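Looking after a games console, controllers and discs at home

Last updated: October

Most consoles that stop working early have been kept in a cupboard full of dust. The jobs on this page need a soft brush, a microfibre cloth, cotton buds, a small crosshead screwdriver and a bottle of isopropyl alcohol from the chemist. Set aside 60 minutes the first time. After that it goes much faster.

Dust on the outside

Switch the console off at the wall and pull the plug. Standby isn't off. Brush the vents in one direction with a clean, dry paintbrush, then hold the vacuum nozzle a hand's width away to catch what falls. Don't push the nozzle against the vent. The fan can be made to spin faster than it was built for, and on some models that damages it.

Wipe the case with a dry cloth. If there are fingerprints on a glossy panel, dampen one corner of the cloth with plain water and dry it off straight away. Furniture polish leaves a film that collects more dust than you started with.

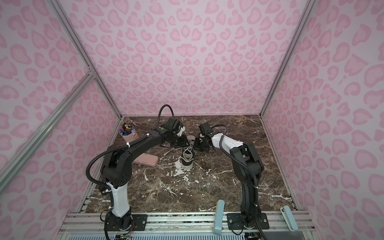 Leave a gap at the back of at least the width of your hand. If the console stands in a unit with a back panel, cut a larger hole for the cables or take the panel off altogether. Ours ran loud for two years in a closed television cabinet and went quiet the evening we moved it to an open shelf.

Sticky buttons

A controller button that stays down usually has dried drink under it. Take the batteries out, or switch the pad off if they're built in. Dip a cotton bud in the alcohol, squeeze it against the neck of the bottle so it isn't dripping, and run it round the edge of the button while pressing the button up and down. Do this three or four times with fresh buds. Leave the pad for half an hour before turning it back on.

Stick drift is another matter. Cleaning round the base of the stick helps if there is grit in it, but if your character in Flivach still wanders off to the left with your thumb off the pad, the sensor is worn. First try a larger dead zone in the game's settings. A replacement stick module is cheap, though fitting one often means soldering.

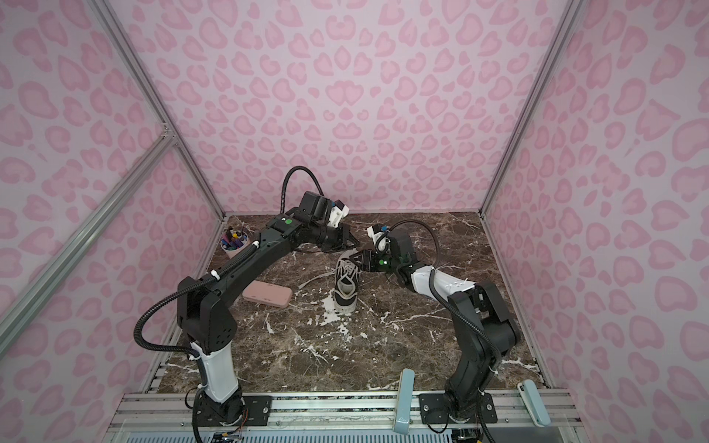
Rubber grips that have gone tacky can be wiped with the same alcohol, but try it on a small patch first as it takes the printing off some pads.

Discs

Hold discs by the edge. Wipe from the centre outwards in straight lines, never round and round. A light mark can often be left alone. Toothpaste is a bad idea on any disc with a thin coating over the data layer, and that includes every modern one.

Keep discs in their cases, upright, away from the radiator. Kwok-wai Lui has 193 games on two bookcases and files them by format and then by title, with a slip of card in the gap whenever one is lent out. He writes the borrower's name on the card.

Cables

Unplug everything once and label both ends of each lead with masking tape. Coil spare length in loose loops and fasten it with hook-and-loop strips, which come undone again when you add something. Don't bend a video cable sharply where it meets the plug. A charging lead that only works at a certain angle should go in the recycling.
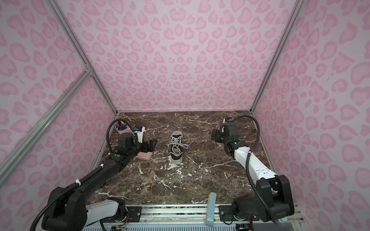

Old cartridges

If a cartridge won't start, clean the contacts before blaming the console. Use a cotton bud with a little alcohol, then a dry one. Repeat until the bud comes away clean. Blowing into the slot puts moisture on the metal and shouldn't be done.

Saved games on older cartridges depend on a small battery inside. Yu-ting Tseng lost a nearly finished Bedum save that way, so copy anything you care about if you have the equipment.
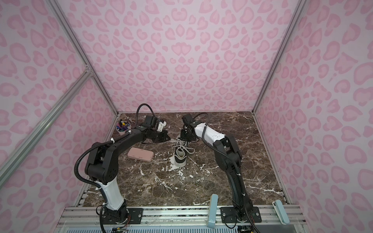 The surface a console stands on matters as well. It should be flat, hard and easy to wipe, and never carpet or a folded blanket. Plain black shows dust by Thursday if you cleaned on Monday. A dark brown marble pattern with white and grey veins, like the tabletop in the photo, is more forgiving, but wipe it just as often. Lift the console to clean underneath, and let any damp patches dry before you put it back.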